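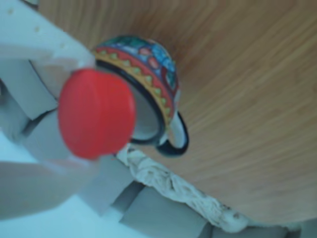 I've been through a lot of jar and bottle openers. My hands got stiff a few years back and ever since then I've been the person at dinner who passes the sparkling water to somebody else with a little smile. So when my neighbor Lucimara Camargo told me she'd bought the Perkwood under-cabinet opener and loved it, I ordered one that same night.

It cost me $14, plus shipping, and came in a plain box with two screws, a strip of sticky pad and a folded sheet of instructions in very tiny print. You can stick it up or screw it up. I stuck it first (I rent, and I'm lazy) and it held for five days before it came down on the toaster at six in the morning. Screws it is! Irfan came over with his drill and it took him less time than his coffee did.

Since then I've used it every single day. It's a V-shaped grip with little teeth, so you push the lid in until it bites and then turn the jar with both hands. Pickles, salsa, the big jar of applesauce my grandson goes through like water, all easy. Peanut butter lids are so wide they only just fit, and I have to go in at a bit of an angle. Soda bottles are where I was really hoping for help and they're... fine. The small plastic caps want to slide toward the narrow end, and if you squeeze the bottle too hard while you're turning you get a wet sleeve. I've learned to hold it up near the neck and go slow. Medicine bottles with the push-down lids, forget it. I still use the rubber Ikov cone for those, the one that's lived in my drawer for 12 years and looks like it.

Cleaning is my one real complaint. Sauce gets up in the teeth and you can't take the thing off to wash it, so I go at it with an old toothbrush and my head tipped back like I'm at the dentist. A removable grip would be worth another few dollars to me.

Also, measure before you buy! My cabinet has a lip along the front edge, and the plate sits right up against it with hardly any room to spare. Nusrat has the same lip but deeper, and hers had to go back. They did refund her, although she paid the postage.

I looked at the electric Trerkden as well, which sits on top of the jar and does it all for you. It takes up half a drawer and eats batteries, and it won't touch a soda bottle at all. For me the Perkwood wins — four stars, and I'd give it the fifth if I could put it in the dishwasher. I'm getting a second one for my sister in November, with the screws taped to the front of the box so she doesn't even try the sticky pad.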